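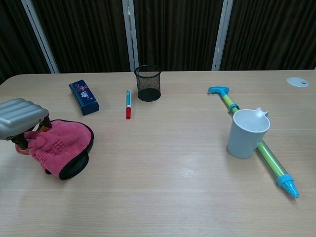
Print | E-mail

Clean the Fingers First

I want to make a case for the dullest job in our whole shop, and I want to make it loudly, because I love it. Wiping down the gripper fingers! Fifteen minutes before the first run, every morning, with a plain cloth and a decent light. If I could change one habit in every small robot cell I visit, it would be this one, ahead of new software, ahead of a new arm, ahead of all the fun stuff.

Our cell at Ekent handles household objects, the ordinary clutter people keep on a table. Cloth, pens, cups, toys. It is a wonderful cell to look after, and a fussy one. A pen asks very little of a pair of fingers. Fabric asks a lot. The grip has to close on a pinch of something that folds and slides and changes shape the whole time, and any film of dust or skin oil on the pads shows up there long before it shows up on anything hard.

I learned this the slow way. Last September we had a run of dropped cloths and I did what everybody does, which was open the settings and raise the closing force. It helped for a morning. I raised it again. Then I spent most of a week on the approach height (I have a notebook full of numbers, 171 of them, and I am fond of every one, useless as they are). In the end I took the fingers off to look for a crack and found a gray shine across both pads. I cleaned them, put everything back to where it had started, and the drops stopped.

So now the log has a line for it. We are at 1,248 cycles on the present pads, and 687 of those were cloth. I write down when they were wiped, what with, and whether the edges feel rounded under a thumbnail. Power off and arm parked before any thumb goes near them, of course.

People at Carninano, who run a bigger cell than ours, think I overdo it. Their view is that pads are cheap and you should swap them on a schedule and get on with your day. I see the sense in that, and for a line that picks up the same box all shift I would probably do the same. But a new pad is a different pad! It grips differently for the first stretch, and if you are swapping while you are also tuning, good luck working out which change did what. A clean old pad is something you already know.

The other half of my argument is that wiping gets you close. You notice the screw that has backed out a quarter turn. You notice a thread of lint caught where a finger meets its mount, or a cable tie that has started to rub. Our Shawky checklist has a box for each of these, and it's a good checklist, but I have ticked boxes from across the room, and I bet you have too. With a cloth in your hand you can't do it from across the room.

Please don't hand the job to whoever is newest and leave them alone with it, either. Do it together for a while. We did that at the Flerus site and within a month the new hires were catching wear that I had missed, and arguing with me about it over coffee, and they were right about the left finger.

Print this article | E-mail this article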